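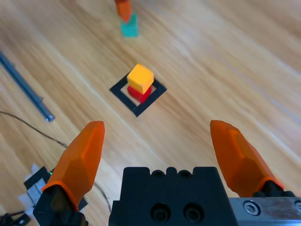

Block stacking in a taped square, from the wrist camera of an arm with orange gripper fingers.

Demonstration teaching is a way of setting up a robot task in which a person shows the robot what to do and a record of the movement is kept. It is used where writing out each motion in code would take too long, or where objects do not start in the same place every time. The two main forms are hand guiding, in which the person holds the arm itself, and remote control, in which the person works a separate device and the arm follows.

Hand guiding

In hand guiding, also called kinesthetic teaching, the motors are set to resist only gravity and friction. The operator takes hold of the arm near the wrist and moves it through the task while the joint positions are logged. The method needs no extra equipment. Its main drawback is that the operator's hands and sleeves often come into the camera views, and a model trained on those views may not work as well once the hands are gone. Small finger movements are also hard to make while supporting the weight of an arm.

Remote control

Remote control, or teleoperation, keeps the operator out of the work area. Common input devices are game controllers, hand-held trackers and leader arms. A leader arm is a smaller or lighter copy of the working arm, and its joints are read and sent to the follower many times a second. Delay in the link makes operators slow down and overshoot, most noticeably when lowering one object onto another.

The Dakon leader arm, built at the Goicoechea workshop, uses a trigger for the gripper. An earlier version had a thumb slider, which was dropped after operators kept opening the fingers by accident when they turned the wrist.

Block stacking

Stacking colored cubes is a common practice task. It calls for a grasp, a lift, a placement and a clean release, and the result can be judged at a glance. Tape on the table marks a target area or gives the operator a fixed reference when resetting the blocks. A cube may be set down a little off center from the one beneath it and the stack will still stand, so written instructions usually state how much offset is allowed.

A wrist camera sees the fingers and the object between them throughout the grasp. It loses sight of the rest of the table when the gripper is low, and a second, fixed camera is often added for this reason.

The Vovia block set

The Vovia block set is a collection of 607 stacking demonstrations recorded under Rawan Chidiac. Of these, 145 were made by hand guiding and the rest by leader arm. Each operator did 40 practice runs before any were kept. Recordings that ended in a dropped block were stored in a separate folder with the step at which the drop happened. A later release, prepared with Wellance, trimmed the pauses at the start of each recording but left pauses in the middle alone.

See also: Leader arm; Gravity compensation; Imitation learning; Wrist camera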